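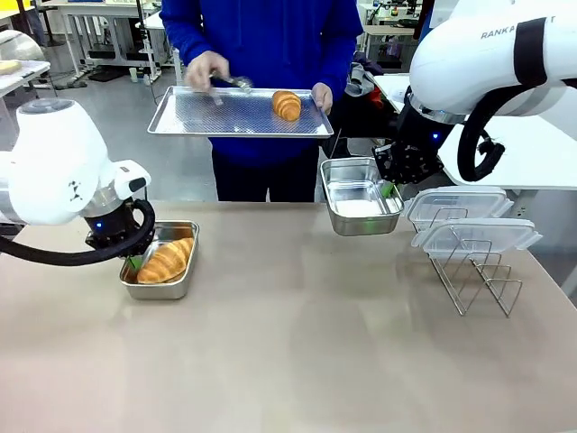 Nadège Joly wrote:
> One croissant to a tray seems like a lot of washing up to me. Could they not
> just stay on the baking sheet until people come and get them? We did it
> that way in October and I don't remember any complaints. Also the lids,
> do we have enough lids? Last time I ended up with foil over half of it
> and the foil stuck to the tops.
>
> Nadège

Hi Nadège, hi all,

Quick one, I have to be out the door in 20 minutes.

On the sheet vs trays thing. Sheet was fine in October for the ones who came early. After that it was a mess, people picking them over, flakes everywhere, and the small ones left till last looking sad. One per steel tray, lid on, done. Each person takes a tray and walks off with it. And the trays stack in the dishwasher, Clémence did the whole load in one go last time, so the washing up is not that bad.

Tongs please, not fingers. There's a pair in the drawer with the peelers. Don't squeeze, the ends snap off. Get them under the middle and lift, and bring the sheet right over to the table so you're not carrying a croissant across the room at arms length.

Tray size: the shallow rectangular ones with the rounded corners. A croissant sits in there fine, longways or on the diagonal, whatever. No need to line them all up nice.
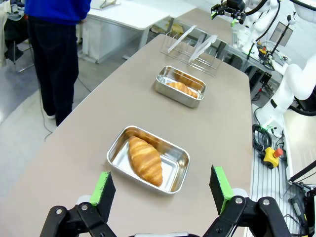 Don't push it hard up against the side either or the tip bends when the lid goes on. And leave them flat on the table till they've cooled, lids AFTER. Évan put his on straight from the oven and got 4 soggy ones and a very wet lid.

Lids: yes we have enough, I went through the cupboard. The clear ones. Some are the Brukwood ones and those don't sit tight on our trays, so put them to one side and I'll take them back. Please keep lids standing up in a rack, not in a pile, they scratch and then they stick togther and you're there prying them apart with a knife.

Butter and jam go seperately, not in the tray. Apolline is bringing jam. Paper napkins I still need somebody for, a pack of 400 is way too many but it's the only size they had last time so if you have some left at home bring those.

Oven is free from 8. If you're doing the second bake let me know tonight so I can leave the key with Clémence.

Romain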